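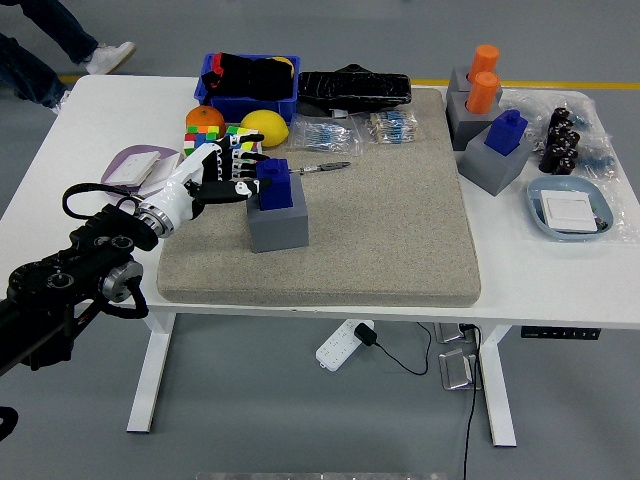 Photo: Saoirse Phelan / Tumgate

The Desk in April

Every workroom has one desk where things go to wait. Ours is white, which was optimistic. 

Center: the speckled beige foam pad, home to a blue block in its gray square holder and a small metal tool with a dark handle. We have argued over whether it's tweezers. The argument continues.

Back row: an orange, a lemon and a Rubik's cube, lined up near the blue bin of black cloth like contestants. Two clear bags of little bits, probably electronic, are next to be filed, in a drawer system that has 30 drawers and no labels.

Right side: three more gray holders, two with orange cylinders, one with another blue block. Easily the tidiest part of the desk.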